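Gartentagebuch, 18. Juli 2023

Früh aufgestanden, damit die Beete hinten noch vor der Hitze Wasser bekommen. 17 Grad um sechs, mittags dann 34.
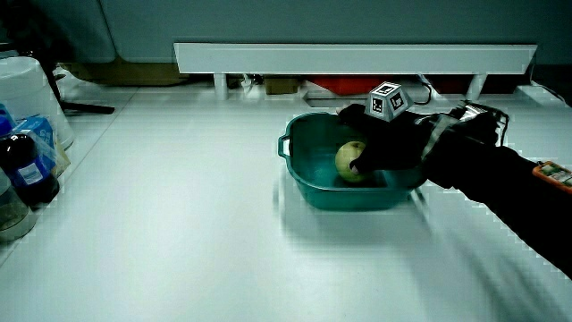

Äpfel

Der Baum am Zaun trägt dieses Jahr gut, die meisten Äpfel sind aber klein. Habe die unteren Äste abgeerntet und das Fallobst aufgelesen. Vieles davon hat Maden und kommt auf den Kompost. Agathe nimmt morgen einen Korb für Mus mit. Lange lagern kann man die Sorte ohnehin nicht.

Hecke

Die Hainbuche zum Weg hin ist auf der Sonnenseite braun geworden. Dirceu meint, es sei nur die Trockenheit, Nizar tippt auf Milben. Unter der Lupe habe ich nichts gefunden. Ich gieße jetzt zweimal die Woche durchdringend und schneide vorerst nicht. Wenn sie bis September nicht neu austreibt, kommen die letzten beiden Pflanzen raus.

Wasser

In der Tonne stehen noch bis zu 200 Liter, das reicht für die Tomaten ein paar Tage. Der Hahn unten tropft wieder. Dichtung bei Krawczyk bestellt, dazu 20 Meter Schlauch. Der alte ist am Anschluss gerissen, ich habe ihn gekürzt und neu angeklemmt.

Abends noch die Bohnen gepflückt und den Rittersporn zurückgeschnitten. Morgen Érica wegen der Erdbeerableger anrufen.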